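Home Diary Recipes Older Newer

6th May

Slow sort of Monday, and a gray one, so I gave it to the kitchen. The bus back from Daltside on Sunday took 90 minutes and I came in too tired to do anything but drop my bags, and I woke up wanting one clean corner to drink my coffee in. I started with the counter, toaster end first, and worked along toward the bread things - crumbs everywhere, of course, and I do love that marble but it takes a good deal of wiping.
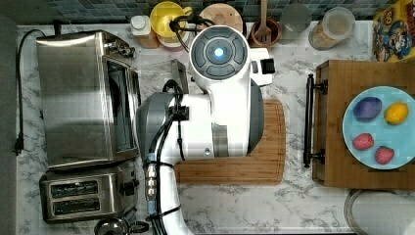
Toaster oven, toaster and the bamboo board, Monday morning.

The board is still my favorite thing in there. I bought it at Barness back in April, after going back to look at it twice (silly, I know!), and I've grown so fond of the streaks in it, honey in one place and nearly brown in the next. 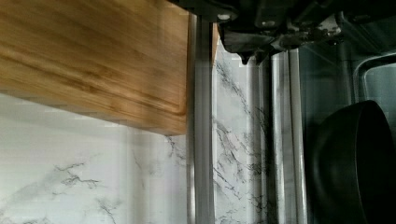 I meant to oil it before supper, and then I got to reading on the back step and the light went. Tomorrow, then. Soup from the freezer and the last of the Dudek rye, toasted, with far too much butter. Bed by ten, I hope - the window's open and it smells like rain.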